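Comecei a seguir o handebol da segunda divisão em outubro e agora não consigo parar. Vou escrever aqui as minhas notas do jogo de ontem, Wernilis contra Pitness. Desculpem o meu português, ainda estou a aprender.

1/ O Wernilis ganhou por 25 a 20. Ao intervalo estava empatado, 10 a 10, e eu pensava que ia ficar assim até ao fim.

2/ A diferença foi a baliza. Fabian Danzer entrou depois do intervalo e defendeu dois livres de sete metros seguidos. No segundo, ele nem se mexeu até a bola sair da mão – isto é muito difícil de fazer.

3/ O Pitness teve três exclusões em pouco tempo, e com quatro jogadores de campo não se pode defender bem a ponta. O Wernilis marcou cinco golos sem resposta nesse período.

4/ Gostei também da ponta-direita do jogo feminino, que foi antes, às quatro da tarde. Dagný Ingvarsson marcou oito golos, seis deles em contra-ataque. Ela corre antes de todos.

5/ Estavam 421 pessoas no pavilhão, segundo o altifalante. Para um jogo desta divisão é bastante. O bar fechou cedo e fiquei sem café, mas isto é outro assunto.

6/ O próximo jogo do Wernilis é fora, contra o Irkerer, que tem a melhor defesa do grupo. Penso que Danzer vai ser titular. Se não for, não compreendo o treinador.

7/ Uma pessoa perguntou-me uma coisa sobre as regras e respondo aqui, para ficar tudo junto.
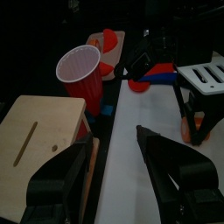 Quanto tempo dura uma exclusão no handebol?
Dura dois minutos, e a equipa joga com menos um durante esse tempo. À terceira exclusão, o jogador é desqualificado.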